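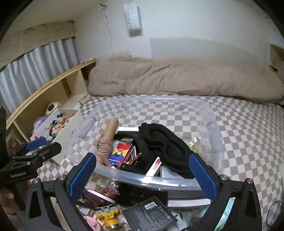
1. Scope of this report

Alva is a two-arm tidying robot being built at home in Janumdale as a second-year project for Tindada Technical College. The arms and base are covered in the first report. This one covers the hand-held demonstration stage: how picks are recorded in a furnished room, how the frames are screened, and what the results mean for the finger and bin design. Status is as of 2025-07-29.

The target task is fixed. The robot must take one item at a time from a mixed pile or an open bin and place it in a second container. No item list is given to it in advance.

2. Recording setup

Demonstrations are made with hand-held grippers, each with two black fingers and blue textured pads. The camera is on the gripper and looks forward over the fingers, so both pads stay in view. The same viewpoint is planned for the wrist of the Alva arm. Matching the two was the main requirement on the bracket, and it took three versions. Version A flexed under the cable. Version B was stiff enough but put the screws where a hex key could not reach them. Version C is in use.

Work areas:

Bed surface. A clear storage bin of household items is set on a checkered sheet. Contents include a cardboard tube, rope, a padded eye mask, small boxes and items in clear wrapping.

Floor. Items are spread over a mat of large light-colored tiles.

The bin is the harder case. Its near rim throws bright highlights, and the pattern of the sheet is visible through the walls, which the edge detector reads as objects. Clear wrapping has a similar effect inside the pile. A matte liner would remove most of the problem but would also change the task, so none was added.

3. Frame screening

Frames are passed through Roseo, the screening script written for this project. It runs on a laptop and applies these checks in order:

Pads visible on both fingers
Exposure within limits
Blur score above threshold
Timestamp present

The first batch sent through the script was 2000 frames, and 1795 passed. Most rejected frames failed on blur, usually during fast travel between one area and another. A smaller group failed on exposure at the bin rim.

The blur threshold was set by hand. A strict value also removes approach frames, and these are needed to learn finger closing. The current value lets some soft frames through.
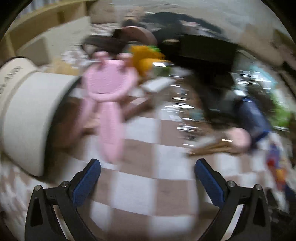

Figure 2. Floor area, gripper open. Tile edges are smeared by motion; the pads remain clear enough to locate.

Frames of this type led to a change in the blur check. It had scored the whole image. It now scores the background and the pad region separately and stores both values, so the cutoff can be moved later without running the batch again.

4. Effect on the Alva design

Finger opening. The printed Alva fingers open to 70 mm. Hand trials suggest this is too narrow for bulky soft items. The next set will open to 95 mm using the same servo and a longer link.

Approach angle. Steep approaches into the bin bring the outer joint close to the rim. The wrist needs around 15 degrees more tilt than the drawing allows. The lower bracket will be recut.

Soft items. Plush and fabric items have no stable edge for the detector. The planner will use a height map for these and ignore outlines.

Cable. The camera cable can loop onto the work surface. On the arm it will be clipped at the elbow and again at the wrist.

5. Open items

Recut lower wrist bracket
Print long links, both sides
Repeat exposure test with the ceiling light off
Write the Roseo log to CSV (at present it only prints to the terminal)
First powered pick from the bin, planned for September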